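Lollipops, two arms and a lot of patience
Interview, August 30, 2024

The group at Tadside has spent most of the summer on one job that any child can do: getting lollipops off a tray and into a container with two robot arms. The project is called Coline. I spoke with the engineer who runs it, who asked to stay without a name because the paper is still under review.

"We wanted a task where the objects are small and lie on top of each other," she told me. "A block is too kind. A stick always points somewhere you did not expect."
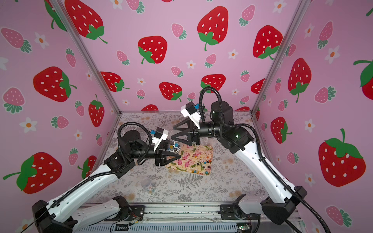

Schwaiger, in a written comment on the draft, doubts that sweets are a fair test, and asks if the same method would hold with screws or cable ties. The engineer finds the question reasonable. They will try it, she says, but a lollipop has a heavy end and a light end, and this was exactly what she wanted to study.

The method is simple to explain. People guide the arms through the task, the recordings are cut into short pieces, and the model learns each piece together with the one that follows. By the end of June they had 872 recordings. Now there are 1,611.

"The number did not help us so much," she said. "What helped was to keep the bad ones - the ones where the person makes a mistake and repairs it."

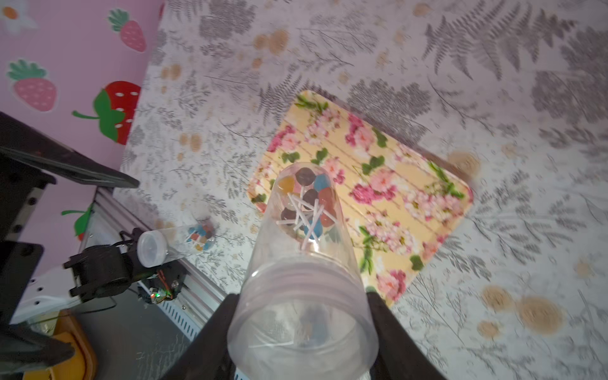 RESULTS

Without the repaired mistakes, the model finished the task in two of 30 trials. With them it finished in almost half. She is careful with this figure and repeats that it comes from one table only.

I asked which part is the most difficult. "Turning a jar," she answered. "Both hands must agree about the angle. And a bag is worse, it has a new shape each time you touch it." 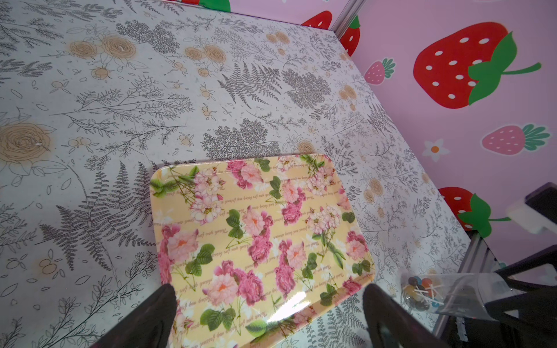 Tray and bag of lollipops, seen from the gripper.

The wrist views matter more than she believed at the start. When the team took them away from the training, the arms still moved well but closed the fingers too early. 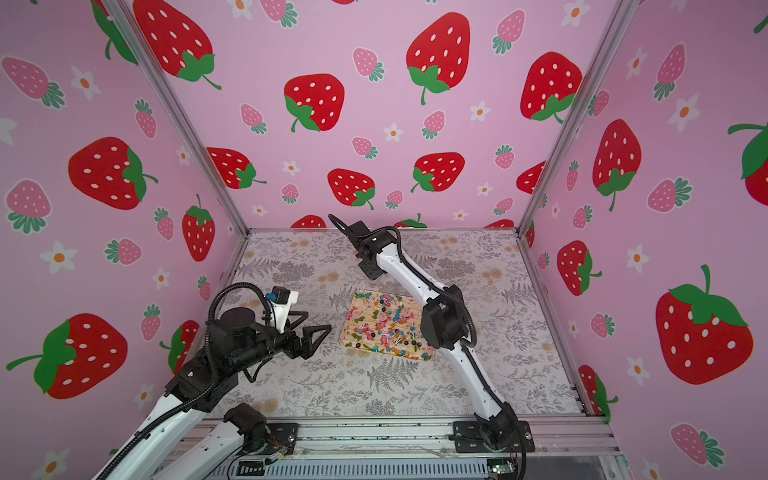

Valov, the earlier system from the same group, was trained on a plain white table and failed when it was moved to another room. For Coline they decided to make the background difficult from the first day. The strawberries on the walls and the ferns under the tray are part of this, and so are the flowers printed on the tray itself, with sweets scattered over them. "If it can find a red lollipop there, I am less worried about your kitchen," she said.

The next step is to change the wallpaper and leave everything else the same. She expects the result to go down, and she wants to know by how much before she writes anything more.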